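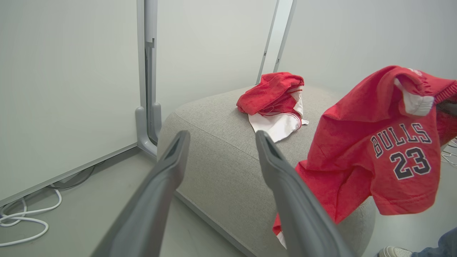
Voluntary police interview for a 16-year-old: who has to be present?

Posted 7 February 2025 in Rights and policing (England and Wales)

My son is 16. An officer from Plestside station rang my mobile and asked that he come in for a voluntary interview in eight days' time. It concerns damage to a bus shelter on Görtz Road in October. He says he was there but did not touch anything. The officer said it would be quick and that a solicitor "would only slow things down". I have three questions.

1. Does an adult have to be with him, and can that be me? I was not there on the night, but I picked him up afterwards and spoke to two of the other boys.
2. Do we have to pay for a solicitor?
3. If he does not go, can they arrest him?

We have nothing in writing apart from a text with the time and the station address.

Answer 1 (accepted)

Taking your points in order.

Under 18, an appropriate adult must be present for the interview. This comes from Code C, issued under the Police and Criminal Evidence Act 1984, and it applies to voluntary interviews as well as to interviews in custody. A parent is the usual choice. However, a person who is suspected of involvement, is a victim or a witness, or is involved in the investigation should not act. Picking him up and speaking to the other boys may bring you within "witness", depending on what you saw and what was said. Raise it with a solicitor before the day. Another relative over 18 with no connection to the matter can do it, provided they are not employed by the police.

There is one further trap. If your son tells you, before you act as appropriate adult, that he did it, you should not take the role. Conversations between you and him are not covered by legal privilege, whereas conversations between him and his solicitor are. For that reason he can see the solicitor without you in the room.

Legal advice for a police interview under caution is free whatever your income. Choose a firm that does criminal legal aid work, or ask the police to arrange the duty solicitor. The remark about slowing things down should be disregarded. Note the date, the time of the call and the words used while you remember them.
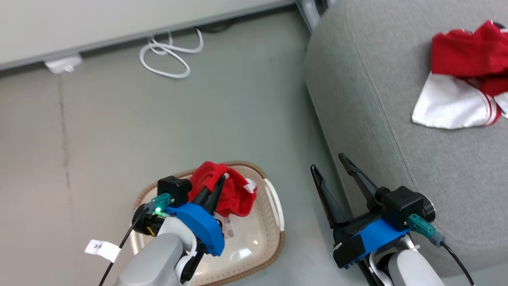 On arrest: he is not under arrest and may leave the interview at any time unless he is arrested. Refusing to attend is not an offence. It can, however, be one factor in whether the officer considers an arrest necessary, so simply not turning up is a poor option. If the date does not suit the solicitor, the solicitor can ask for another.

Before he answers anything he must be cautioned and told what the suspected offence is. The interview will normally be recorded. Silence is allowed but can have consequences at trial, and whether to answer, stay silent or hand in a prepared statement is the solicitor's area - not one for a forum.

Answer 2

Agree with the above. We used the Workside advice centre, they found us a firm the same afternoon. My daughter's was over six weeks before we heard anything and it ended with no further action. Ask for the officer's name and the reference number because the switchboard could not find ours without it.

Answer 3

Just go along and tell the truth, it is only a chat. If he has done nothing wrong he does not need a solicitor.

Comment on Answer 3

An interview under caution is not a chat. What he says can be used in evidence, including his statement that he was there. Please do not follow this one.

Comment from the original poster

Thank you. His aunt will act as appropriate adult and a solicitor has taken it on at no charge. She has asked the officer for disclosure and a later date.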